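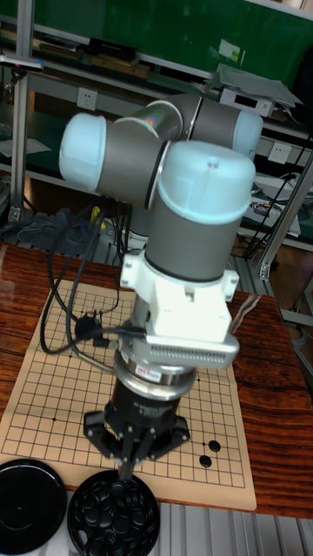 3. Mise en place du goban souple

Le fabricant promet un tapis « prêt à jouer dès l'ouverture ». Nous avons voulu le croire. Le modèle souple de Leone arrive plié, il garde ses plis, et la présente section, rédigée pour les salles du club Rikau, part du principe qu'il les gardera encore longtemps. Le bord avant, côté joueur, a tendance à rebiquer légèrement à l'endroit où il rejoint le devant de la table, juste là où l'on pose le bol de pierres noires. C'est un défaut mineur, mais il suffit à gêner la main qui va et vient entre le bol et la grille.

3.1 Préparer la table

1. Choisissez une table plane. Le bois convient, y compris un vieux plateau veiné.
2. Essuyez le plateau avec un chiffon sec. La notice d'origine recommande un produit d'entretien de la même marque ; nous n'avons vu aucune différence.
3. Dépliez le goban, grille vers le haut, et laissez-le reposer une nuit si vous avez le temps.
4. Repérez les points d'étoile imprimés. Ils sont petits et se confondent facilement avec une simple intersection sous une lumière faible.

Attention : ne repassez pas le goban, même à travers un linge. Minttu Saarela a tenté l'expérience en juillet sur un exemplaire usé, et l'encre de la grille est restée sur le linge.

Note : la colle repositionnable Jitis, vendue pour « supprimer définitivement les ondulations », a tenu 3 parties chez nous. Elle laisse en outre une trace brillante sur le vernis. À vous de voir.

3.2 Orienter la grille

1. Asseyez-vous avant d'orienter le goban. Ce qui paraît droit debout l'est rarement une fois assis.
2. Alignez un bord de la feuille sur le bord de la table si les deux joueurs y tiennent. Aucune règle ne l'impose, et une feuille posée de biais se joue très bien.
3. Passez le plat de la main sur le pli central, du milieu vers les bords, sans appuyer sur les angles.
4. Posez quelques pierres et regardez si elles restent sur leur intersection. Une pierre placée sur un pli peut glisser au moindre choc.

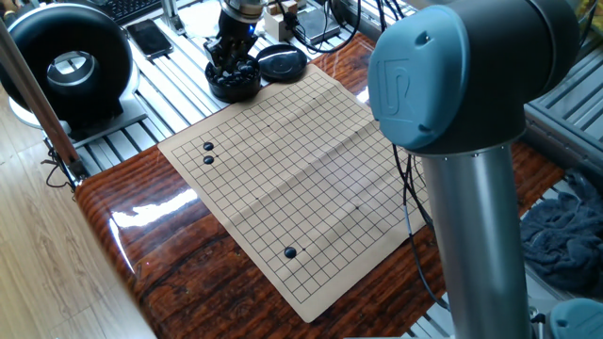 Fig. 3-2. Goban posé de biais, pli visible au milieu, trois pierres noires sur la grille.

Si une pierre glisse malgré tout, tournez le goban d'un quart de tour avant d'accuser la table. Il arrive que le pli tombe alors dans une zone moins gênante. Il arrive aussi que cela ne change rien, et la promesse d'une « planéité parfaite » imprimée sur l'étui n'engage manifestement que l'étui.

3.3 Placer les bols et les couvercles

1. Posez chaque bol hors de la grille, à portée de la main qui joue.
2. Retirez le couvercle et placez-le à côté du bol. Retourné, il sert à recevoir les prisonniers.
3. Vérifiez l'assise du bol. Un bol rempli à ras bord et posé au bord de la table finit tôt ou tard par terre.
4. Ne tassez pas les pierres. Si le couvercle ne ferme plus, retirez-en une poignée.

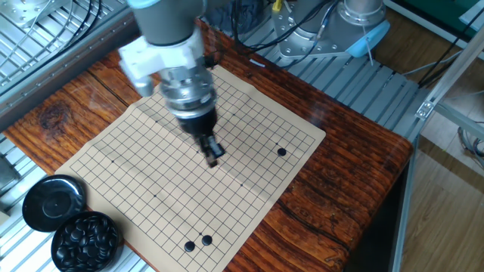 Fig. 3-3. Bol de pierres noires et couvercle retourné, au bord gauche de la table.

Attention : le bord de table est l'emplacement que tout le monde choisit, parce qu'il libère de la place. Nous continuons à le déconseiller dès que le bol dépasse du plateau.

Note : les bols Lesent (réf. 864) et leurs couvercles (réf. 885) sont vendus séparément. Abhishek Sisodia, qui gère notre stock, a essayé les couvercles d'une autre série et ils ferment aussi bien. La mention « ajustement exclusif » du catalogue nous laisse donc perplexes.

3.4 Ranger

1. Remettez d'abord les pierres dans leurs bols, puis seulement les couvercles.
2. Roulez le goban, grille vers l'extérieur. Ne le repliez pas selon les plis d'origine, quoi qu'en dise le schéma de l'étui.
3. Glissez le rouleau dans un tube assez large pour qu'il n'y soit pas serré.
4. Stockez le tube couché, loin d'un radiateur.

Pour commander un goban de remplacement, reportez-vous à la page 92. Demandez la version roulée, qui ne figure pas toujours dans la liste des prix.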